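Werkstattbuch Larkham, Objektwerkstatt
Eintrag vom 9. Oktober 2023
Betreff: Ehrenplaketten zum Larkham-Preis für Bau- und Landschaftspflege, Proben zu Guss, Patina und Beschriftung

Stand der Arbeiten

Die Rohgüsse der Gießerei Salgado sind eingetroffen und wurden bei der Eingangskontrolle angenommen. Geliefert wurden 4 Plaketten sowie eine Handvoll Abschnitte aus derselben Schmelze, die ausdrücklich als Probematerial bestellt waren. Die Plaketten liegen in der Schublade unter dem Messtisch, einzeln in Seidenpapier. Die Abschnitte liegen offen im Regal und dürfen für Versuche verwendet werden. Es wird gebeten, beides nicht zu vermischen.

Die Vorderseiten sind sauber ausgeformt. Das Relief der Bruchsteinmauer steht klar, auch in den tiefen Fugen zwischen den Steinen. Beim Motiv des Weidenzweigs ist an zwei Plaketten die äußerste Blattspitze weich gekommen. Das ist aus normalem Betrachtungsabstand nicht zu erkennen und wird mit dem Stichel nachgezogen. Eine Reklamation bei Salgado halte ich nicht für angebracht.

Auf den Rückseiten finden sich vereinzelt Poren, vor allem im Bereich des ehemaligen Angusses. Da die Rückseite auf dem Holzträger aufliegt, bleiben die Poren unbehandelt. Lediglich die Auflagefläche wurde plan gezogen. Die Materialstärke beträgt am Rand danach noch 3 mm und entspricht der Zeichnung.

Beschriftung

Der Wortlaut der Widmung ist mit der Geschäftsstelle abgestimmt, mit Ausnahme der Zeile für die Gruppenauszeichnung. Dort ist weiterhin offen, ob der Name des Vereins in der Satzungsform oder in der im Ort gebräuchlichen Kurzform erscheinen soll. Die Satzungsform passt in der vorgesehenen Schriftgröße nicht in eine Zeile. Ein Umbruch nach dem Ortsnamen wäre möglich, verschiebt aber die Jahreszahl nach unten und bringt sie zu nahe an den Mauerfuß des Reliefs.

Ich habe beide Fassungen auf Transparentpapier im Maßstab eins zu eins gezeichnet und aufgelegt. Die zweizeilige Fassung wirkt gedrängt, ist aber vertretbar, wenn der Zeilenabstand der gesamten Widmung leicht verringert wird. In diesem Fall müssten alle Plaketten denselben Zeilenabstand erhalten, damit sie bei der Verleihung nebeneinander einheitlich aussehen. Die Gravur beginnt deshalb erst nach schriftlicher Freigabe. Mündliche Freigaben werden nicht angenommen. Im April ist auf diesem Weg ein falscher Vorname in das Metall gekommen.

Die Gravurprobe an einem Abschnitt verlief ohne Befund. Der Stichel greift gut, die Legierung schmiert nicht. Gratbildung nur an den Rundungen von S und G, mit dem Schaber ohne Weiteres zu entfernen. Gravurtiefe wie im Vorjahr.

Patina

Gewünscht ist ein warmes, mittleres Braun, das auf den erhabenen Stellen zurückgenommen wird. Grüntöne sind nicht gewünscht. Die Jury hatte im vergangenen Jahr angemerkt, die Oberfläche wirke in Innenräumen zu dunkel, und die Schrift sei bei Kunstlicht schwer zu lesen.

Es wurden 3 Proben angelegt.

Probe A: kalt aufgetragen, mit dem Pinsel, ohne Vorwärmen. Die Färbung ist fleckig und in den Vertiefungen fast schwarz. Nach dem Abreiben mit Bimsmehl bleibt ein rötlicher Schleier stehen. Nicht geeignet.

Probe B: mit dem Heißluftgerät vorgewärmt, Lösung in dünnen Schichten aufgetupft, dazwischen mit klarem Wasser gespült. Gleichmäßiges Braun, gute Zeichnung in den Fugen. Auf den Steinköpfen lässt sich der Ton mit feinem Vlies gut zurücknehmen. Die gravierten Buchstaben heben sich deutlich ab, wenn sie erst nach der Patina geschnitten werden.

Probe C: wie B, jedoch mit verdünnter Lösung und entsprechend mehr Durchgängen. Das Ergebnis ist etwas heller und lebhafter, der Aufwand steht dazu aber in keinem guten Verhältnis. Außerdem war der Übergang an der Kante schwer zu beherrschen.

Vorläufige Festlegung: Verfahren B. Die Reihenfolge ändert sich gegenüber dem Vorjahr, es wird also zuerst patiniert, dann graviert, dann gewachst. Der Ablaufplan an der Tür ist noch nicht angepasst.

Wachs

Als Schlussüberzug wurde das Mikrowachs von Fondent erprobt. Es lässt sich dünn auftragen und nach kurzem Ablüften mit der Bürste auspolieren. Der Glanz ist zurückhaltend. Auf Probe B vertieft das Wachs den Braunton merklich, und zwar stärker, als ich es nach dem Datenblatt erwartet hatte. Die Patina muss daher etwas heller stehen bleiben, als sie am Ende aussehen soll. Bitte bei der Beurteilung der Plaketten vor dem Wachsen berücksichtigen und immer die gewachste Probe danebenlegen.

In den gravierten Buchstaben hat sich Wachs gesammelt und nach dem Aushärten weißliche Ränder gebildet. Mit einer weichen Zahnbürste und wenig Testbenzin waren sie zu entfernen. Besser wird es sein, das Wachs im Schriftfeld mit dem Tuch statt mit dem Pinsel aufzutragen. Versuch hierzu steht aus. Eine Dose mit 100 g ist angebrochen und mit dem Öffnungsdatum beschriftet, sie steht im Lösemittelschrank auf dem oberen Boden.

Holzträger

Die Träger werden aus der Eiche gefertigt, die nach dem Sturm am Uferweg in Gallden aufgearbeitet wurde. Die Herkunft des Holzes soll auf der Begleitkarte genannt werden. Dougal Menzies hat die Bohlen durchgesehen und die Abschnitte mit Splint und Ästen ausgesondert. Die Holzfeuchte liegt noch über dem Wert, den wir für verleimte Teile ansetzen. Für die massiven Träger ist sie hinnehmbar, sofern die Bohlen bis zum Zuschnitt im Innenraum liegen bleiben.

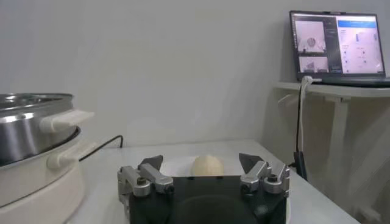 Menzies schlägt vor, die Plaketten nicht wie bisher zu kleben, sondern mit zwei verdeckten Gewindestiften zu halten. Dem schließe ich mich an. Zwei der früher verliehenen Plaketten sind mit gelöster Klebung zur Instandsetzung zurückgekommen, beide aus beheizten Räumen. Eine mechanische Befestigung lässt dem Holz Spiel und erlaubt es den Ausgezeichneten, die Plakette später an einer Wand oder am gepflegten Bauwerk selbst anzubringen. Letzteres wird immer wieder gewünscht, besonders von den Gruppen, die Trockenmauern und Brücken betreuen.

Zu klären ist der Sitz der Stifte. Die Materialstärke von Plakette und Rand lässt kein tiefes Sackloch zu. Menzies möchte die Stifte daher auf der Rückseite im Bereich des dickeren Reliefs setzen, hinter dem Mauerkörper. Er reißt die Lage auf einem Abschnitt an, und wir bohren dort zuerst. Hartlöten scheidet aus, weil die Wärme auf der Vorderseite sichtbar werden könnte.

Zur Oberfläche des Holzes: Öl, kein Lack. Direkter Kontakt zwischen Eiche und Bronze ist wegen der Gerbsäure zu vermeiden. Es wird eine dünne Zwischenlage vorgesehen, umlaufend etwas kleiner als die Plakette, damit sie von vorn nicht zu sehen ist. Als Material kommen Filz oder säurefreier Karton in Betracht. Ich neige zum Karton. Filz hält die Feuchte und hat bei den Wandtafeln im Treppenhaus Motten angezogen.

Verpackung und Begleitkarte

Die bisherigen Schachteln passen wegen der neuen Stifte nicht mehr, sobald Plakette und Träger getrennt verpackt werden. Wenn beides montiert übergeben wird, genügt die vorhandene Höhe. Die Geschäftsstelle bevorzugt die montierte Übergabe, weil sich die Auszeichnung so auf der Bühne besser halten lässt. Die Anleitung für die spätere Wandmontage wird dann in den Deckel gelegt.

Für die Begleitkarte liegt ein Textentwurf vor. Der Absatz zur Pflege ist zu lang und an einer Stelle falsch: Metallpolitur darf auf keinen Fall empfohlen werden, auch nicht »bei Bedarf«. Vorschlag für den Wortlaut: Mit einem trockenen, weichen Tuch abstauben. Bei Aufstellung im Freien einmal jährlich von der Werkstatt nachwachsen lassen. Mehr braucht auf der Karte nicht zu stehen.

Ferner bitte prüfen, ob die Holzherkunft mit »Gallden, Uferweg« richtig bezeichnet ist. In den Unterlagen der Forstverwaltung steht der Flurname, den außerhalb des Ortes kaum jemand kennt.

Offene Punkte

Freigabe des Widmungstextes für die Gruppenauszeichnung einholen (Geschäftsstelle).
Probebohrung für die Gewindestifte am Abschnitt (Menzies).
Wachsauftrag im Schriftfeld mit dem Tuch erproben, Ergebnis hier nachtragen.
Ablaufplan an der Tür austauschen.
Karton für die Zwischenlage beim Buchbinder anfragen, kleine Menge genügt.
Pflegehinweis auf der Begleitkarte berichtigen.

Nachtrag, gleicher Tag

Probe B nochmals am Nordfenster und unter der Saalleuchte verglichen. Unter der Leuchte erscheint der Ton rötlicher, die Schrift bleibt aber gut lesbar - auch aus der Entfernung der vorderen Stuhlreihe. Damit ist die Anmerkung der Jury aus meiner Sicht erledigt. Probe B ist auf der Rückseite gekennzeichnet und verbleibt als Referenz beim Messtisch, die Proben A und C können abgeschliffen und wiederverwendet werden.

Die Gießerei Salgado hat angefragt, ob die Modelle zurückgeschickt werden sollen. Ich habe gebeten, sie dort bis zum Abschluss der Montage aufzubewahren.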